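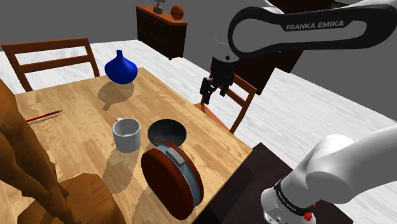 The Rititz logger records the temperature inside a clinic vaccine refrigerator and sends it to a small display unit. The box says it is ready out of the carton. Don't believe the box. The probe needs a night in the fridge before its readings mean much, and the display needs a place where people will leave it alone. A shared table is a poor choice. If it has to be a table, clear it first, down to things as small as the red pencil and the white mug on the one shown, and leave the display a spot of its own. We have replaced two units that were drowned in coffee.

Contents Before You Start Setup Alarms Care Contact

4. Setting up the logger

Before you start, find the probe, the buffer bottle, the display unit, the cable and the certificate of calibration. If the certificate is missing, stop and ask Jonex for it. A logger without one may be perfectly accurate, but your inspector has no way to know that and neither do you.

1. Check that the serial number on the certificate matches the one on the probe. Sometimes it doesn't. Prerent ships refurbished kits, and papers get swapped.

2. Push the probe into the buffer bottle until it clicks, then give it a light tug. Some caps click without catching.

3. Put the bottle on the middle shelf, with the vaccine boxes. Keep it off the floor of the fridge, out of the door and away from the fan.

4. Run the cable out on the hinge side and close the door on it. The flat part of the cable should sit in the seal.

CAUTION: Do not drill the cabinet to pass the cable through. The leaflet in older kits suggests this. It will probably end your refrigerator warranty.

5. Set the thermostat so the fridge settles near 40°F. Ignore the numbers on the dial. They mark colder and warmer and tell you nothing about degrees.

6. Leave the fridge closed overnight. Don't load any vaccine until the display has held steady through the night and your vaccine coordinator has seen the record.

7. Choose a place for the display and press PAIR on both parts. The stated range is 275 feet. That was measured in an open field, and your clinic has walls. Virgilio Calimlim at our Mangubat office lost the signal at about 40 feet, through one tiled wall.
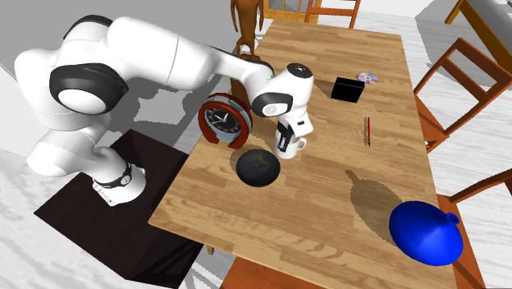 Figure 4-2. Tabletop with clock and white mug.

8. Set the time on the display by a clock you trust. The automatic time setting works only while the unit is online, and it can fail without warning. Check it again after every power cut.

9. Enter the high and low alarm limits from your program's own sheet. The factory limits are too wide for most vaccines, and we'd like to hear why they were chosen.

10. Test the alarm. Take the bottle out of the fridge, close the door and wait for the tone. A green light on the display only means that it has power.

NOTE: With no signal, the probe stores 108 hours of readings and then writes over the oldest. That covers a long weekend. It won't cover a February closure with the heat off and the router unplugged.

NOTE: The phone app says "All good" when it has received no data at all. Efren Soriano reported this and it has not been fixed. Read the display by eye at opening and closing, and write both readings on the paper log.

If the alarm sounds during normal use, keep the door shut, mark the stock "do not use" and call your vaccine coordinator. Don't throw anything out until you've been told to.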